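FOR RELEASE IN NOVEMBER

Kinness Poster Sale Brings 1,771 Lots of Movie Paper to Wotitz Rooms

Single-owner collection, mostly one-sheets and lobby cards. Viewing opens at 10 a.m. both days.

Wotitz Auctions will sell the Kinness collection of original movie paper this November, 1,771 lots in all, over 2 days at the Abera Street rooms. Everything is from one owner. Most of it has never been offered before, and a good part of it hasn't been unrolled or unfolded in decades.

The bulk is American one-sheets, folded as issued, from the silent years up through the drive-in era. Then lobby cards, some full sets, plenty of odd ones. Inserts, window cards, a run of pressbooks with the ad pages still in. Westerns are strong. Costume pictures and swashbucklers very strong - the Kinness family ran a small-town theater and whoever booked it clearly liked swords. Horror is thin, only 74 lots, but expect the bidding there to be heavy anyway.

"We opened the first trunk and I cancelled my afternoon," said Rafferty Hutchins, head of the paper department at Wotitz. "There were country-of-origin one-sheets in there I had only seen in other people's catalogs. Not all of them pretty. Theater paper got used. But the color is what gets you, they were kept in the dark."

Condition is as found, with a few exceptions. Three posters were sent out for linen backing before the decision was made to leave the rest alone, and those are marked in the catalog. No other restoration has been done by Wotitz. Earlier repairs by the theater (tape, mostly, some brown paper on the back of the folds) are noted lot by lot. Bidders should read the notes. Pinholes, fold wear, date stamps and snipes are common thoughout and will not be grounds for return where they are described.

Notes on grading: the catalog uses the usual poor to near mint scale, one grade per lot, lowest item sets the grade in a group lot. Lobby sets are graded card by card. Trimmed borders are always stated. Re-releases are listed as re-releases, with the year where it is printed on the sheet, and no year where it isn't.

The sale runs in 3 sessions. Session one is lobby cards and stills. Session two, one-sheets A through M. Session three is the rest of the one-sheets plus everything oversized - three-sheets, six-sheets, and the two billboards, which can only be viewed in part as we dont have the floor for them. Ask at the desk and staff will open the top panels.

Online bidding is through Dravilon, the same platform used for the spring sale. Accounts from spring carry over. New bidders need to register at least 24 hours ahead and large accounts may be asked for a bank reference. Phone lines are limited and go first come, first served. Absentee bids by email or on the paper form, signed please, unsigned forms can't be executed.

No reserves on the group lots. Reserves on single posters where noted, never above the low estimate.

Shipping: folded posters go flat, rolled posters go in tubes, framed pieces are pickup only unless you arrange your own carrier. Wotitz does not ship frames with glass. Linen-backed posters will be rolled, not folded, whatever the invoice says (there was some confusion about this in spring, apologies to those affected). Sales tax applies to in-state buyers without a resale certificate on file.

Printed catalogs are available at the front desk and by mail while they last. The online version has larger pictures of the backs. Corrections will be read from the podium and posted to the Dravilon listing before each session, and the posted version governs.

Rafferty Hutchins is available for interviews in the mornings before noon. High resolution scans of selected lots can be requested by press, please name the lot number and the size needed. Credit line should read Wotitz Auctions / Kinness Collection.
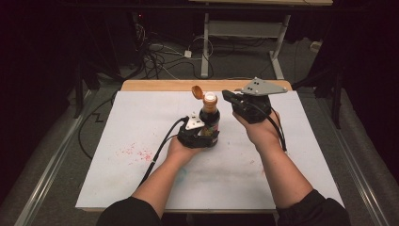 Press requests go to the paper department at Wotitz, Abera Street entrance, second floor. For lots with more than one poster, say which title you want scanned or you'll get the top one.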